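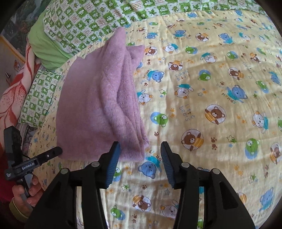

The bus to Flallon left at ten past six and it was already twenty to.

Hidayah folded fast. Badly. Sleeves in, hem up, never mind the lump. On the phone her sister was still going.

"Is he awake?"

"He's at Intan's. I told you."

"You didnt tell me."

"I told you, Szu-yu."

Bears all over the bed, blue ones, brown ones, the same bears he said goodnight to by name. He had a Yusri bear and a Haziq bear and one he wouldn't name. She couldn't look at them for long. Two weeks, the letter said. Two weeks at the Aneo plant, 2000 up front, a bunk and a locker. Locker 749. They had given her the number before they gave her the job.

"Take a towel," her sister said. "They never have towels."

So — a towel. Pink, the thick one, too big for the bag. 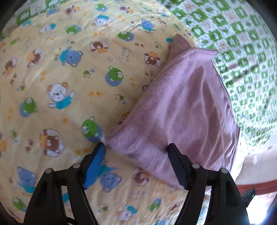
Little bears, and the towel she nearly left behind.

She pushed her face in it. Soap. Him, a bit, behind the ears.

"Hida? You there?"

"Yes."

"It's only two weeks."

"I know how long it is."

Quarter to. The zipper stuck, then teh zipper went. She pulled the little pillow straight, the way he liked it, and then she took it back off the bed and squashed it in the bag on top of everything and ran.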